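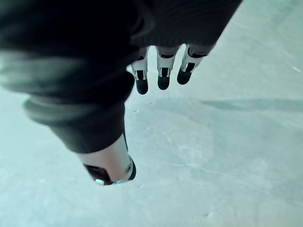

I've spent most of the winter on the wrist wiring for Rudd, which is what we call the robot at the Gerholm workshop, and I'm happy to report that the cable run is finally something I'm not ashamed of. The old bundle kept catching on the elbow bracket every time the arm swung out, so I moved it to the inside, tied it down in three spots and pulled a dark sleeve over the whole forearm. The cuff is rolled up thick above the hand for now, and I kind of like it that way -- it looks like he's about to wash dishes! The fingers are pale with black tips, and the thumb has those little light-blue accents at the end, which I never get tired of. Nothing in the grip yet, just concrete floor under the hand. We'll get there.

The next job is the sleeve itself. I cut this one a bit generous and I think it could lose a couple of inches, but I'd like somebody who can really sew to look at it before I go at it with scissors again (you don't want to see my first try). If you have a scrap of stretchy ribbed fabric at home, bring it in, any color.

On the software side, Stulum, our little control program, now has a slow mode. I ran 300 open-and-close cycles with the arm parked and got 2 stalls, both on the thumb. I've swapped the connector and will run the same test again before we try picking anything up. My vote for the first object is a tennis ball. Other people want a coffee mug, and I'd ask those people to supply the mug.

The parts from Grosasent are in the drawer marked 803, so please put back what you don't use, especially the short screws. We'd like Rudd ready for the open house in July, and there's plenty left to do on the left arm if you want in. Drop by my bench, I'm usually the one under it.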